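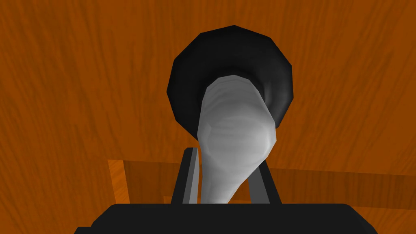
From the simulator at Boviria: two fingers, one pale lump, a lot of orange wood.

I went to the Boviria open day in Clidport expecting metal. Big arms, yellow paint, a fence to lean on. There is some of that on the ground floor (and free coffee, which I found first), but the person I'd arranged to talk to works upstairs, and his robot was on a screen.

Hatem Ezzat runs the simulation side of the gripping work. He's been at Boviria since it was in the old building out toward Binbridge, he talks fast, and he had a sandwich going the whole time I was there. I'd asked for 20 minutes and got most of the afternoon.

"You want to see the sack?" he said, before I'd even sat down. The sack is what they call the pale gray-white shape in the scene, the fat-in-the-middle one that hangs down from a round black rim with its thin end between the gripper's fingers. It leans a bit. I asked what it's supposed to be and he shrugged. "Soft-looking and awkward. That's its job title. The top is narrow, the bottom is narrow, the middle is fat. If you grab too high the fingers have nowhere to go, and if you grab too low you're pinching a tail."

I told him the wood looked like my grandmother's sideboard. He laughed and put the sandwich down for the first time. "Everybody goes for the wood! I had a man in here this morning who restores boats and he spent ten minutes on the grain. It's a texture. It repeats. Once you've noticed it repeating you'll never stop noticing, sorry." He's right, I still see it.

The view is the one from the gripper, more or less, with the black palm along the bottom and the two fingers standing up from it. It took me a while to get used to. You feel like you're looking over your own knuckles. Hatem says new people on the team go through the same thing, and that Othmane Ramadan, who joined in November, spent his first few days tilting his head at the monitor. (Othmane was at the next desk and did not dispute this.)

What I really wanted to know was why you'd bother with a pretend robot when there's a perfectly good one downstairs. Hatem has clearly been asked this before.

"The one downstairs gets tired," he said. "I mean it. Pads wear, cables wear, somebody needs it for something else. On a good day with the real arm we get 75 tries at a grasp before we have to stop and reset things. Up here I can run 3,000 overnight and go home and eat."

And do the 3,000 tell you what the 75 would have told you?

"No," he said, quite cheerfully. "Not all of it. Squishy things are the worst. The computer has an opinion about how a soft thing squashes, and the soft thing has another opinion. So we use this to throw out the bad ideas. Last fall we started with 900 approach angles for one shape. You don't want to try 900 of anything by hand."

I asked how many were left at the end. He called across the room to Barnabás Gulyás, who keeps the records, and Barnabás said 78 without looking up. "Still too many," Hatem said. "But you can do 78."

He let me have a go after that. There's a little knob you push and twist, and the keyboard for opening and closing. I'd love to report a natural talent. I drove the palm into the table, then up past everything until I was looking at nothing useful, and then I got one finger snagged on what I thought was the rim. "That's the block," said Hatem. "The other brown thing. It gets people too." There's a brighter orange block off to the left that sticks up at its own angle, and I'd honestly taken it for part of the tabletop.

His advice was to forget the fat part and watch the inside face of the left finger. "Your eye goes to the belly because it's big and bright. The belly isn't where you're working. Look down at the narrow bit and see how close you are on that side, and then bring yourself over." I did a little better with that. Brahim Ouali, who had a group of high school kids waiting for the same chair, was very polite about how long I was taking.

The kids were far better at it than me, by the way. One girl asked Hatem if the sack could be made slippery, and he opened a settings panel and let her pick the number. The next three kids all dropped it and were delighted.

I caught Hatem again by the stairs on my way out and asked what comes next. More shapes, he said, and a new set of fingers from Zerouali that he's been promised twice already. He'd also like a different table. "Something gray. Something boring. I put it on the list every year and Adel Mahrous crosses it off, he says the orange one is fine." I said I'd miss it. He said I could have it.

Boviria plans to open the upstairs room to visitors again in the spring, and you book through the front desk in Clidport. Ask for a turn with the knob, and go before the school groups if you can.

Posted 6 January 2025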